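Visit Report: Brernunby Early Learning Workshop, Open Day
Feb 25, 2019

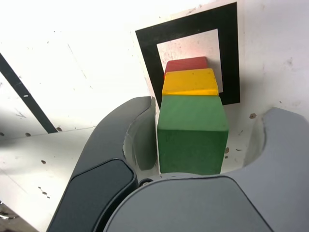 The open day at Brernunby was arranged for schools and child care centers in the district that purchase or borrow play materials through the Mivcombe lending program. Our center was invited as a current borrower. The visit lasted most of the morning and covered the finishing room, the activity room and the repair area, with time set aside for questions at the end.

Visitors were received in the front hall and divided into 5 groups. Our group began in the finishing room, where wooden blocks are sanded and painted. The workshop uses a matte paint on all of its colored blocks. Staff explained that glossy finishes were tried in the past and that children found the blocks harder to grip. Corners are rounded before painting, and the amount of rounding is checked by hand against a reference block kept at each bench.

The activity room was of the greatest interest to our staff. Tables there have plain white tops, and several show the scuffs of regular use. Colored blocks, among them green, yellow and red, were in use for exercises in order and position. In one exercise, a child is asked to place blocks in a line, one behind another, and then to say which can be seen fully from a low seat and which are partly hidden. A thick black square on the tabletop can serve as a boundary for such work — the child may be asked to set a block inside it, outside it or across its edge. Our teachers noted that this could be done in our own rooms at little cost.

The workshop has 47 block sets on loan at present, and 12 of our families have asked whether sets may be taken home. We raised this with the staff and were told that home loans are under review.

In the repair area, visitors were shown how returned blocks are sorted. Light scratches along an edge are accepted, and such blocks go back into use. Blocks with splinters or deep chips are sanded and repainted. The workshop received almost 59 requests for replacement pieces last year, most of them for single cubes. Borrowers were reminded to report missing pieces at the time of return.

A short presentation on the Prado storage trays closed the program. The trays stack well, but the lids seemed stiff for younger children, and we do not propose to order them at this time.

Parking at the Rarirthorpe entrance is limited. Staff attending the next session should allow extra time and use the side gate. Borrowing forms for the spring term are available at our front office and must be returned before the end of February.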